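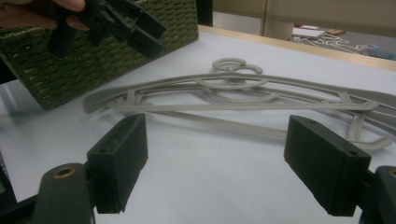
4.2 What the hanger does to the garment

Most household advice about hangers rests on a claim that is easy to repeat and hard to find tested: that a wider, thicker hanger keeps a garment's shape, and a thin one ruins it. Alaoui makes the claim in the first pages of the Punddale housekeeping survey and never returns to it. Hellen repeats it and cites Alaoui. We went looking for the measurements behind either statement and found none. What we did find were survey answers, and a survey answer tells us what people believe about their closets.

The belief is not foolish. A knitted sweater hung for a long time on a narrow wire will often show a small peak at each shoulder, and anyone who has pulled one on before work knows the look. But the peak could come from several things that tend to occur together. Sweaters on thin hangers are often the older ones. They are often crowded. They may have been hung damp. Unless those conditions are pulled apart, the hanger takes the blame for all of them.

Our own trial was small. Mahmoud El Idrissi ran it in a spare room with one rail, and the 40 garments in it were bought secondhand, so their histories were unknown to us. We mention this early because the Punddale authors put the equivalent fact in an appendix. Each garment was measured across the shoulder line, hung, left alone from June until the end of September, and measured again after it had been laid flat overnight. Half went on molded plastic hangers with a broad upper arm and half on plain wire. Assignment was by drawing slips from a bowl.

A molded plastic hanger of the kind shown in Figure 3 is a fair stand-in for what the advice literature calls a "shaped" hanger. Its upper arm is thickest near the center and narrows toward each end.

Figure 3. Gray plastic hanger with scrolled strips between the upper arm and the lower bar.

That taper deserves more attention than it has had. The argument for a broad hanger is that it spreads the load where the fabric turns over the shoulder, yet in a hanger of this pattern the greatest breadth sits close to the hook, under the collar, where few garments sag. At the ends, where the peaks form, the plastic is at its thinnest. If breadth were doing the work claimed for it, we would expect designs of this kind to do badly, and they are sold on the same promise as all the others.

The scrollwork is a separate matter. Bristusov argues that the curved strips under the hook stiffen the hanger and so keep the arm from bowing under a winter coat. This may be so. We did not load ours with coats, and Bristusov reports no loads either. A plain strut would seem to do the same job, and we suspect the scrolls are there because buyers like them — a respectable reason that does not need an engineering story.

The lower bar is easier to defend. Trousers folded over it stay put if the fold is even, and in our trial only the slick linings gave trouble. We note, though, that garments sharing a hanger with trousers sat farther from their neighbors, and so had more air and less crushing. Any benefit credited to the hanger in that arrangement might as easily be credited to the gap.

Results were dull. Of the 40 garments, 11 showed a change at the shoulder large enough for both of us to agree on without looking at the numbers. They were divided between the two hanger types so evenly that we would not care to argue for either side. What they had in common was weight and knit. Woven shirts hardly moved on anything. Loose, heavy knits moved on everything, and the ones on broad plastic arms gave a longer, lower bump where the wire gave a short, sharp one. Whether a long bump is better than a short one is a question of taste. Brahim Fawzy, who read a draft of this section, thought the long one looked worse.

It would be a mistake to lean hard on this. One rail in one room is a thin basis for anything, and a sample of 100 would still have been modest. Our two groups were not matched for age or fiber. The room was dry, and a damp one might well have given another picture. We also handled the garments more gently than their owners would, and handling may matter more than hanging: a shirt dragged off its hanger by the hem each morning is stretched each morning, whatever it rests on at night. We have no data on dragging. As far as we can tell, neither does anyone else we cite.

4.3 The survey answers again

With this in mind, the Punddale figures read differently. There were 658 completed forms, and the authors report strong agreement that "good hangers" extend the life of clothing. The form did not say what a good hanger was. A respondent could have had cedar in mind, or padded satin, or gray plastic, or simply whatever was in the closet at home. Hellen treats the answers as support for shaped hangers in particular, and we cannot see how the form allows it.

A second difficulty is that people who buy new hangers usually do so while sorting the closet. They take everything out, give away what no longer fits, wash a few things, and put back less than they removed. The closet looks better and the clothes in it hang more freely. Asked afterward, they praise the hangers. The forms had a box for comments, and many of those quoted in the report describe exactly this sort of afternoon, with the hangers mentioned somewhere near the end. The authors file these under hanger satisfaction. We would have filed them under tidying.

We do not claim that hangers make no difference. Hanging a heavy knit at all seems to be a poor idea, and folding it on a shelf costs nothing — on that point the older manuals and our rail agree. For woven shirts the choice can probably be left to price and to whether the hook fits the rod. The cases in between, such as light knits, lined jackets and anything cut on the bias, remain open, and the next section takes up the jackets.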